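Trosar Stables
Spring stallion and broodmare barn check, with comments
Filled in by Coralie Quinlan

What a good round this was! I started at the stud end at feeding time and worked down to the foaling stalls, and the barn is in better shape than I have seen it in years.

1. Stall doors and latches: PASS
All top and bottom latches close fully. Skusska's door (the big dun stallion, for anyone new) used to drop on its hinge and now swings like a garden gate. Kick bolts greased.

2. Stallion paddock fence: PASS WITH NOTE
Posts solid all the way along. Top rail chewed by the water trough, 8 inches of it, no splinters yet. Please swap that rail before the mares come in. Hot wire tested at 3000 volts at the far corner, lovely.

3. Breeding shed footing: PASS
Raked, level, no slick spots by the door. The new rubber mats have stayed put.

4. Halters, leads and stud chain: FIX
Two lead snaps are stiff and one halter has a cracked crown strap. I took the halter off the hook and tagged it. Chain is clean and the links are smooth.
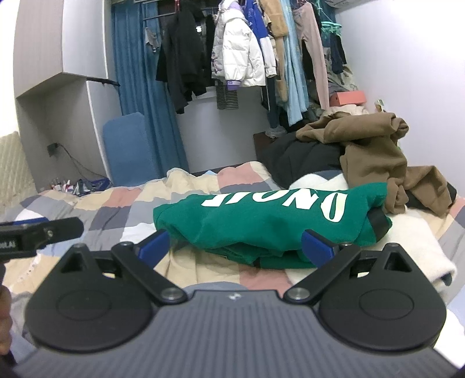 Glenys Tamihana: I would put the stiff snaps down as a straight fail. Pryor got loose last season on a snap just like that, and he was halfway to the road before we caught him. Can we please throw them out instead of oiling them again?

Fair point, Glenys, and changed! Both snaps are in the bin and the line now reads FAIL until new ones are on the hooks.

5. Foaling stalls: PASS
Stripped, scrubbed and bedded deep. Walls checked by hand from the floor to shoulder height for nails and screws. Found one screw head in stall 6 and drove it flush. Imier is due first, so she gets the corner stall with the good light (she likes to see the yard, and she did so well there with her palomino filly). 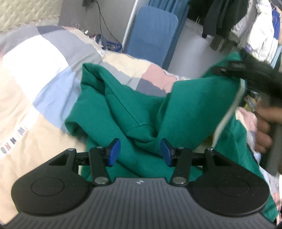 The foaling kit also gets its own line this year, and I am so pleased with it. Everything sits in one lidded tub outside the corner stall: navel dip, towels, tail wrap, gloves, flashlight, vet's number taped inside the lid. Batteries are fresh.

6. Fire extinguishers and exits: PASS WITH NOTE
Gauges in the green, aisle clear end to end. The hay cart keeps creeping in front of the east door. Park it by the wash rack, please.

7. Papers and ID: FIX
Markings on each horse compared with its registration. One mix-up: entry 2418 in the stud book says chestnut overo and the mare standing there is plainly a red dun, stripe and all. Merle Rewi has the original certificate and will send in the correction.

Still open: top rail, lead snaps, crown strap, stud book entry. Next full round in September.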